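Home News Visits Projects Archive Contact

A morning of tidying at the Greveva open day

May 18, 2021

The house stands on a quiet street in Bestville, and from outside there is no sign of robots at all. I rang the bell two times before somebody heard me. Inside, the open day of the Greveva project had already started, and visitors were standing along the walls with cups of coffee, trying not to be in the way.

I had asked to talk with the coordinator of the project, and she gave me almost an hour between two groups. She works for Hetow, a small firm which prepares training material for household robots. She asked me to leave names out of the article, hers and those of her colleagues, and I agreed.

My first question was why they do this in a house and not in a laboratory.

"In the laboratory everything is too clean," she said. "We had a table there, white and flat, with one light above it. The robot learned very well to work at this table. Then we took it to a normal kitchen, and it did not know what to do with a tablecloth."

The work she shows to visitors is simple to watch. A person holds a gripper in the hand, the same kind that a robot would have at the end of its arm, and does ordinary jobs with it. The movements are recorded, and later the robot learns from them. On the day of my visit the job was clearing up after a snack: paper, wrappers, bags, an old can.

"People come and they expect something like in a film," she said. "Then they see somebody pick up a paper towel, and they are a little disappointed. But after ten minutes they ask if they can try."

I asked what is so difficult about a paper towel. She laughed, because she gets this question from every group.

"A box is always a box. You know where the corners are. A paper towel has a different shape every time you touch it, and it has no correct side. If you take it with too much force, nothing bad happens, but then the robot learns to use too much force with everything. So we ask our people to close the fingers slowly, and only as much as needed."
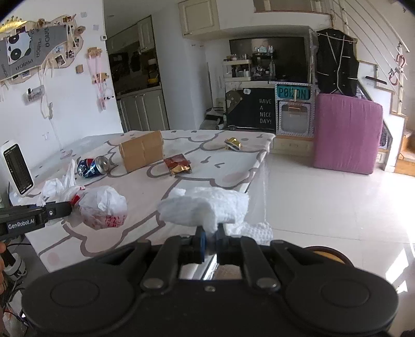 She told me that new people need two days of practice before their recordings are good enough to keep. In the beginning almost everybody moves too fast. They also forget that the gripper has only two fingers, and they try to turn the wrist as they would with their own hand. "You must forget your thumb a little," she said.

The project has collected 472 recordings in this house so far, and she would like to have many more before they move to the next address. One recording is one complete job, from the first object to the last. When something falls, they do not stop. They pick it up and continue, and the fall stays in the material.

"This was a discussion with our partner," she said. The partner is Lubis, which builds the arm that will use these recordings later. "They wanted only the perfect ones. We said no, please, a robot should also see how a person repairs a mistake. Now we keep both, with different labels."

I wanted to know if the visitors worry about their own work. She was quiet for a moment and then answered very directly.

"Some of them, yes. One lady told me she cleaned houses for 21 years, and she asked me if this is the end of it. I said that I don't know what will be in the future, but today the robot needs a long time for one table, and she needs a short time for the whole room. After this she took the gripper and she was better than me."

Then I had my turn. The gripper was heavier than I expected, and my arm was tired quite soon. I lost the first piece of paper when I tried to lift it, and the second I pressed into the table before I understood how far the fingers reach. A boy behind me gave me advice the whole time, and his advice was good.

Before the next group came in, I asked her what they will do after tidying. "Laundry," she said. "Socks first. We are all afraid of the socks."

The house in Bestville is open to visitors until the end of May. Groups should write to Hetow before they come.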